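Lists > Fixtures and Workholding > Archive > Thread

2020-07-31
Posted by Tuulikki Pelkonen

Subject: Re: Seat depth on the CPU recess, Nutmont plate

Llinos,

Replies to your points are under the headings, with your message quoted where I answer it. Two views of the plate first. Both have a processor on the plate.

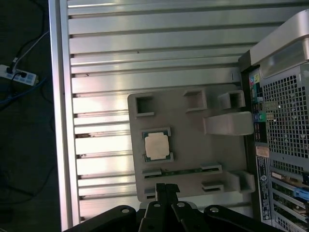
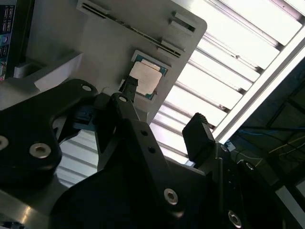 1. Recess depth

Llinos Maddocks wrote:
> The drawing calls the CPU recess a shallow square with raised
> corner guides. Ours came off the printer with the floor a little
> high, and the chip rocks if you press one corner. Is the floor
> meant to carry the substrate, or do the guides carry it?

The floor carries it. The guides locate the part in X and Y and should take no vertical load. If the chip rocks, check the floor for a raised seam before you change the model. On our first Brummont print the seam ran diagonally under the substrate and gave the same symptom. We scraped it flat with a square blade and left the file alone.

Do not sand the guides to cure a rock. You lose location and gain nothing in height.

2. Corner guides

> Would full walls be better than guides at the corners? Full walls
> look easier to print.

They print more easily, yes. With full walls you have to pick the part straight up, and there is nowhere to get hold of the substrate edge. The open sides are there for access. Please keep them open. If you want more stiffness, thicken the guide outward and leave the inside face where it is.

The lead-in chamfer on the guides is too small in the current file. I have increased it in revision 7 and will upload that when the slot changes below are settled.

3. Memory slots

> The strip goes in but the fit varies from one slot to the next.
> I assume printer shrinkage?

Partly. The slot housings are long and narrow, and they pull in at the middle as they cool. Rillier had the same result with a different material. Two things helped here:

- orient the plate on the bed so the slots run along the stiffer axis of the machine
- print the housings with one extra perimeter and no change to infill

Measure at the middle of the slot. The ends are always good and tell you nothing. Venkataraman keeps a table of widths per print; ask for a copy, it will save you a calibration piece.

4. Mounting on the extrusion table

> Do you clamp from the top or bolt through into the T-slots?

Bolt through, with drop-in nuts. Top clamps get in the way of the ramp block and the pocket at the edge of the plate. Clean the grooves before fitting. Ours collect small brown specks near the rail, and one of those under a nut is enough to tilt a light plate. A stiff brush and a vacuum are sufficient. I would keep oil off it.

Tighten opposite corners in turn and stop when the plate no longer shifts by hand. The rounded corners have very little material outside the hole. We cracked one in June by going further.

5. Finish

> Any reason not to paint it?

Paint adds thickness in the recess and in the slots, where you have no thickness to spare. Leave it bare. If you need contrast for inspection, print in a different color. The light gray is good enough with a dark green substrate against it, in my opinion, but that depends on your lighting.

Still open from my side: the width of the larger square pocket, and whether the hollow block at the corner needs a drain hole for cleaning. I have no strong view on the second. If anyone on the list has a measured value for the first, please post it with the material and the nozzle size.

Tuulikki

Contact the list owner | Copyright remains with the individual posters | Back to top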